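The Long Afterlife of the Works Canteen

Sturkton had 110 works canteens at the height of its manufacturing years, and most residents over the age of sixty can still name the one in which they ate. The survey published this spring by the Mastus Trust records what has become of them. Two still serve a hot midday meal. The remainder have been turned into storerooms, offices, car parks and, in one case, a chapel.

The Trust began the survey after the closure of the dining hall at the Nzioka pump works, where dinner had been served without a break for three generations. Its purpose was modest: to establish which buildings remained standing and whether any of their fittings deserved protection. It became a much larger study once former employees began to send in their papers. The archive now holds 3884 items, among them menus, wage deductions, seating plans and a long run of complaints concerning gravy.

These papers show how closely the canteen followed the order of the shop floor. At Nzioka the foundry ate at noon and the machine shop at half past. Clerks used a separate room with tablecloths until the rule was given up, after a dispute over the price of soup. Apprentices sat nearest the door and were expected to carry trays for the older men. Women in the winding room kept their own table by the window and defended it with some firmness, as several letters to the management confirm.

The tables themselves receive a chapter of the report. Early halls had scrubbed boards on trestles, which were taken down for dances and union meetings. Later managers preferred pale, plain surfaces that could be wiped between sittings, . 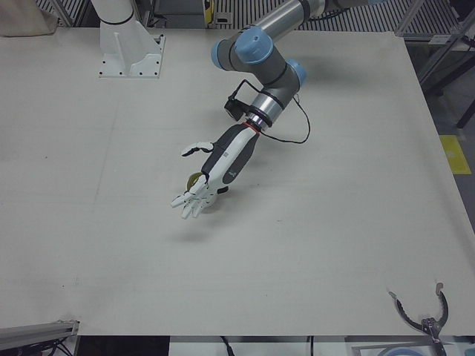

A white worktop, marked by small specks and scuffs, beneath a jointed arm and hand.

Food was seldom the main attraction. The surviving menus are repetitive, with mince on the first day of the working week and fish on the last, and the puddings were heavy. What the former employees describe in their letters is the half hour itself. Savings clubs collected their money at table. Notices of births and retirements were read out before the second sitting. A man who had been moved to another shop could still be found by his old colleagues, provided that the sittings overlapped.

The decline was gradual. The report dates it from the arrival of vending machines, which allowed employers to end the evening service first and the midday service later. Shorter breaks played their part, as did the growth in car ownership. By the time the Skinine mill closed its kitchen, the hall had seats for 500 and was serving fewer meals than it had tables. The kitchen range was sold for scrap in August, and the serving hatch was bricked up before the winter.

Employers who still provide a room for meals now tend to call it a breakout area. It commonly has a kettle, a microwave oven and a supply of disposable cups, and it is commonly used by one person at a time. The Trust does not condemn such rooms. It observes, however, that they are rarely large enough to hold a whole department, and that staff in the newer premises were often unable to name a colleague from another floor.

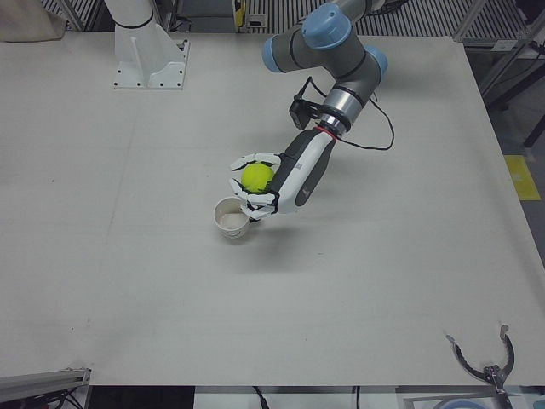
Readers of the Trust's newsletter have taken up the point, and one wrote that the size of the room mattered far less than the hour, for a canteen in which everybody eats at a different time is only a corridor with chairs in it. Her own firm had restored a common dinner break, she added, and the old grumbling about gravy had returned within the month.

The report makes several recommendations. It asks the borough to list the Nzioka hall, whose roof lights and tiled servery are intact, and to record the Skinine building before any further work is allowed. It also proposes that new industrial premises above a certain size should include a dining room on the ground floor with its own entrance, so that neighbouring firms may share the cost of running it. The borough has agreed to consider the first of these requests and has asked for further details of the second.

The archive may be consulted by appointment at the Trust's reading room in Sturkton. Gifts of menus, photographs and canteen tokens are still being accepted, although the Trust regrets that it has no more space for crockery.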